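FOR IMMEDIATE RELEASE
Tuesday, December 7, 2021

Kerekes Puts Its Bins and Baskets on One Table – Rorine Storage Range Opens to Trade Orders

PODCOMBE – Kerekes today opened trade ordering on Rorine, its new range of bins, baskets and trays for workshops, stockrooms and the odd kitchen shelf. 28 pieces in all. Clear, gray and black. Orders through the Podcombe office from this morning, first deliveries the week after.
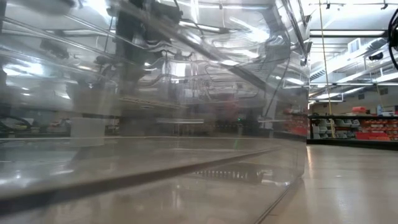 By the Kerekes press desk
Trade and retail news, Podcombe

Short version: see-through where you need to see, slotted where you need air. The clear bins are the ones stores kept asking for. You can tell what's in there without pulling it off the shelf, and the lid comes separate so you only buy it if you want it.

The range was started in July, after a survey of 430 trade customers. Top complaint – bins that won't go back inside each other once they're empty. Second was handles. So the large bins nest, and the handles are rounded cutouts molded right into the wall. Nothing to snap off, nothing sticking out to catch on the next bin along.

Black baskets come in three sizes with slotted walls. Good for cables, clips, brushes, onions, whatever. The small one fits a normal drawer. Stores can order them singly or in packs of 10, and mixed packs are allowed as long as the color is the same accross the pack.

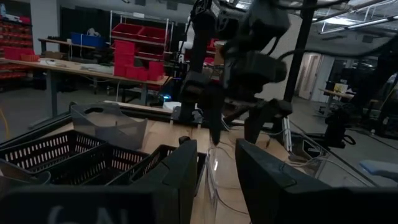
Sorting a table with Rorine

Kerekes is also putting out a one-page sorting guide for stores to hand out with the range. Free, printed both sides. It goes like this: clear the middle of the table first. Big bins to the back, rims lined up. Small stuff in trays at the front. Anything you can't name goes in a clear container where you'll have to look at it.

The guide was written with Petudwood, the home and workshop chain, which takes the full range into its stores in the new year. Petudwood will run a sorting table at each branch on opening weekend so shoppers can try the peices with their own clutter. Bring a drawer, basically.

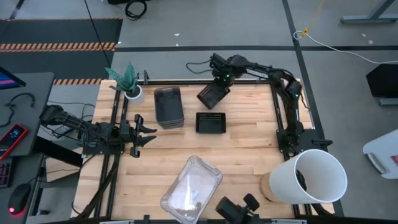 Nested gray bins, slotted tray and clear container on a wooden tabletop, with potted plant.

Prices stay the same through the first season. Replacement lids sold on their own. The clear bins should be rinsed with warm water and a soft cloth, no scouring pads, they scratch.

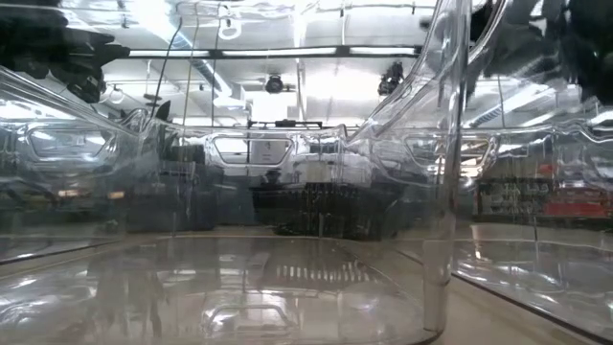
Trade buyers can get a sample box with one clear bin, one basket and one tray, limited to the first 91 accounts that ask. One box per account. Samples don't need to come back.

Order forms, the size chart and the sorting guide are with the Kerekes trade desk in Podcombe, open weekdays. Please put "Rorine" in the subject line.

ENDS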